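Ticket: Two-arm key handoff, grippers knock together and the pass stops
Opened by: Loretta Villanueva
Product: Tresholm two-arm bench kit, Broltiso control software
Opened: June 6, 2018
Priority: Normal
Status: Open, waiting on retest

Problem

Hello Tresholm folks! First off, we love this kit and I've had a great time with it. I have a fault I can repeat, though, and I'd really like to get to the bottom of it.

We're teaching the two arms to pass small metal things to each other: keys, a key ring, a clip, a little wire hook. The giving arm picks the thing up, brings it to the meeting point, and the taking arm comes in and closes on it. Then the giver lets go. Lovely when it works. Out of 90 passes, 67 went through clean. The rest stopped with "contact limit, arm B" and both arms froze where they were.

The stop itself is doing its job and I'm very happy about that. Nothing has been thrown and no fingers (mine, I mean) have been near it. What bothers me is that the arms touch before the limit trips. You can hear a click, sometimes a scrape.

What I've tried so far

1. Power cycled everything, both arms and the control box. No change.

2. Ran the homing routine on each arm alone. Both pass with no warnings.

3. Cleared the keys well off to the side and ran the pass with nothing held. The fault still came up, so I stopped blaming the keys.

4. Slowed arm B to half speed. Fewer stops, but they didn't go away. The click is softer too.

5. Checked finger screws on both grippers. One on arm B took a quarter turn. I was so sure that was it! It wasn't.

For the bench layout, the keys and the clip lie out on the wood and the fruit tray stays back by the wall. The green grippers come in pretty low over the keys, and their edges have picked up plenty of chips and scratches.

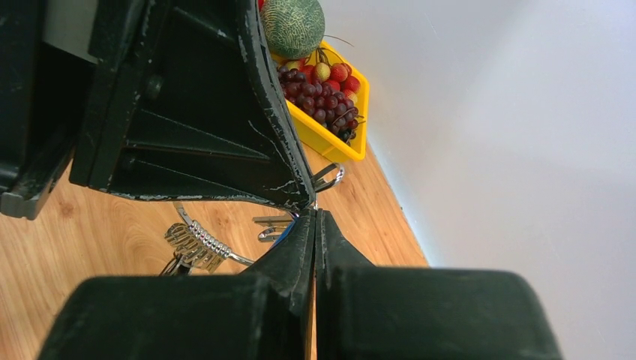

I also pulled the Broltiso log for the last run. The stops fall in two groups. One group is right at the meeting point, where you'd expect trouble. The other group surprised me: arm B trips on the way in, while it still thinks it has 31 mm to go. If that number is right, it shouldn't be touching anything at all. So either the distance is wrong or the arm isn't where it says it is, and I'm dying to know which.

Reply from Tresholm support, Dwayne Halvorsen

Hi Loretta, thanks for such a clear write-up. The early group is the one I'd chase. When arm B reports that much room left and still makes contact, the usual cause is the base offset, meaning the stored distance between the two arms. Homing won't catch it. Homing only checks each arm against itself.

Could you do the following and send me the numbers?

- Press the stop button and leave it pressed while you measure.
- Measure from the center of base A to the center of base B.
- Compare that to the offset on the Broltiso setup page.
- Don't change the stored value yet.

Please leave the contact limit where it is while we look at this.

Update from Loretta

Okay, this is great. I measured three times with the stop pressed and got the same thing each time: the bases are 26 mm closer together than the setup page says. Arm B really was coming in long on every single pass!

I think I know how it happened. We shifted that base back in October to make room on the bench, and the clamp went back on in a new spot. I ran homing afterward, saw no warnings and figured we were good. Gus Villanueva says he remembers asking me if there was anything else to reset, and I told him no. Sorry, Gus.

I haven't touched the stored value. What I did do was a few passes with the wire hook at the slowest speed, hand on the stop button, just to watch the fingers meet. The hook is a fussy thing to pass. It's thin, there's hardly any of it to grab, and the taking fingers have to come in from the side very close to the giving ones. A small error in the offset eats up all the room you have.
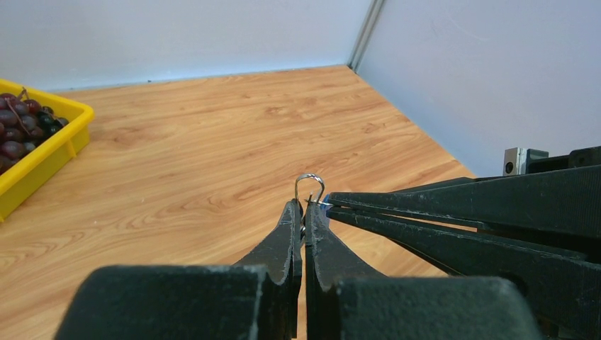
Thaddeus Schumacher: Adding to this ticket, we had the same early stops on our Tresholm pair at Panen. Entering the new offset fixed most of it, but we also had to teach the meeting point over again. The old point had been nudged by hand so many times to make up for the bad offset that it was wrong once the offset was right. I'd delete it and start fresh.

Loretta again

Thaddeus, thank you! I have nudged that point by hand more often than I'd like to admit, so I'll bet we're in the same boat.

Dwayne, unless you object, I'll enter the measured offset, delete the old meeting point, teach a new one with nothing held, and then run the full set again at half speed.

Dwayne Halvorsen

No objection. Save a copy of the old setup first, and send the log either way. Keeping this open until the retest is in.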